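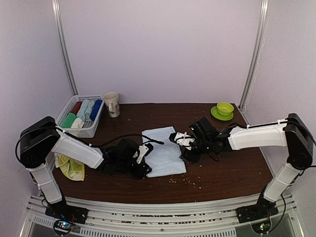

Section 4. Setting up the Mukari dryer and drying the first load

Please read this section completely before you connect the dryer. Section 3 (unpacking and transport bolts) must be finished first. If one of the transport bolts is still in the rear panel, go back to step 3.6.

4.1 Choosing the place

The dryer is 822 mm high without the top tray. It can stand alone, under a counter, or on top of a Mukari washer with the Jikaso stacking frame. Do not stack it on a washer of another maker, even if the width looks the same.

1. Choose a room where the temperature stays between 5 and 35 degrees Celsius.
2. Check that the floor is hard and level. A thick carpet is not suitable, also not with a board under the feet.
3. Keep 200 mm of free space behind the dryer and make sure that the door can open completely to the left side.
4. Leave the grille at the bottom of the front free. Baskets, shoes and pet beds are often put there and they block the air.

Note: In a small closed room, keep the door of the room a little open while the dryer is working. The room will become warm.

Caution: Do not install the dryer behind a door that can be locked, behind a sliding door, or behind a door with the hinge on the opposite side from the hinge of the dryer.

4.2 Leveling the feet

1. Put the dryer in its final place. Two persons are needed. Lift it by the bottom edge and never by the door or the top plate.
2. Place a spirit level on the top plate, first from left to right, then from front to back.
3. Turn the feet with the flat wrench from the accessory bag. Turning to the left makes the foot longer.
4. Press on each corner of the top plate. The dryer must not rock.
5. Tighten the lock nuts upward against the housing.

If you move the dryer later, even a short distance, repeat the leveling. Most complaints about noise that arrive at our service desk are solved with this step.

4.3 Water tank or drain hose

The water from the laundry is collected in the tank at the top left. If there is a sink or a standpipe near the dryer, you can use the drain hose and then you do not need to empty the tank.

Using the tank: nothing has to be changed. Empty it after every load.

Using the drain hose:

1. Pull the short gray hose from connection A at the rear. A little water can come out – keep a cloth ready.
2. Push the drain hose on connection A until it stops, and close the clamp.
3. Lead the hose to the sink or the standpipe. The hose is 160 cm long and must not be made longer.
4. Fix the end of the hose with the bent holder, so that it cannot slip out.
5. Leave the tank in its place. The dryer does not start without it.

Caution: The water in the tank is not drinking water. It contains fine fibers. Do not give it to people or animals.

4.4 Electrical connection

1. Wait two hours after the dryer was put upright. If it was lying on its side during transport, wait until the next morning.
2. Compare the voltage on the rating plate (inside the door, at the bottom) with the voltage of your home.
3. Put the plug directly in a grounded wall outlet. Do not use an extension cord, a power strip or a timer.
4. Press the power button for two seconds. The display shows the language menu.
5. Turn the dial to your language and press it. Then set the water hardness and the clock in the same way.

If you choose the wrong language by mistake, switch off, hold the dial and press the power button at the same time. The menu comes back.

4.5 Connecting to the Kan app (optional)

The dryer works fully without the app. With it you can see the remaining time and receive a message when the filter must be cleaned.

1. Install the Kan app on your phone and make an account.
2. Switch on the dryer and press "Remote" until the small antenna blinks.
3. In the app choose "Add machine" and follow the questions. Keep the phone in the same room.
4. When the antenna stays on, the connection is ready.

Note: The dryer can use only a 2.4 GHz network. If your router has one name for both networks, the connection may need a second try.

4.6 The first load

For the first load we recommend towels or other simple cotton pieces. Do not start with your best shirts. There can be a light smell of new rubber during the first two or three loads, and this is normal.

1. Wipe the inside of the drum with a damp cloth.
2. Spin the laundry well in the washer, with 1200 turns or more if the fabric allows it.
3. Take the pieces apart and shake every one. Towels that come out of the washer as a rope will stay wet in the middle.
4. Fill the drum loosely. For thick towels, half of the drum is enough.
5. Close the door until it clicks.
6. Choose "Cotton" and then the level of dryness. "Cupboard" is for laundry that you fold and put away. "Iron" leaves some moisture. "Extra" is for bathrobes and thick towels.
7. Press Start. The time on the display is corrected during the first minutes, so it can jump up or down.

When the program is ready, the drum continues to turn from time to time for half an hour against creases. You can open the door at any moment in this phase.

Caution: Do not dry pieces that have been in contact with cooking oil, alcohol, gasoline, stain remover or wax, unless they were washed in hot water with extra detergent. Do not dry foam rubber, rubber-backed mats or shower caps.

Caution: Never stop the dryer before the cooling phase is finished, unless you take out all pieces immediately and spread them so the heat can go away.

4.7 After the load

1. Take the laundry out and let it lie flat for a few minutes before you fold it. Warm cotton feels drier than it is.
2. Fold on a clean table. Smooth the creases with the flat hand, from the middle to the edges.
3. Pull out the lint filter, open it and remove the lint with your fingers. If it is greasy, wash it with warm water and let it dry completely. The spare filter has part number 285.
4. Empty the tank.
5. Leave the door open a little.

If towels feel stiff, the load was too big or the level too high. Try "Cupboard" with fewer pieces. Fabric softener makes them softer but they will take up less water, and it also leaves a film on the moisture sensor. Clean this sensor (two metal strips inside the door opening) every month with a cloth and some vinegar.

4.8 If the dryer does not start

Display is dark: check the outlet with a lamp, then check the fuse.
Tank symbol is on: push the tank in until you hear the click.
Filter symbol is on: clean the filter and put both halves back in the right order – the side with the arrow goes to the front.
Key symbol is on: the child lock is active. Hold "Option" for three seconds.
Laundry is still wet after the program: see 4.6, steps 2 to 4, and clean the moisture sensor.

If the problem remains, pull the plug and contact the Trillport service desk. Please have the serial number ready, you find it on the rating plate. For questions about this manual, write to Griet Willems, technical documentation, at the Jikaso address on the back cover.

Continue with Section 5, Programs and options.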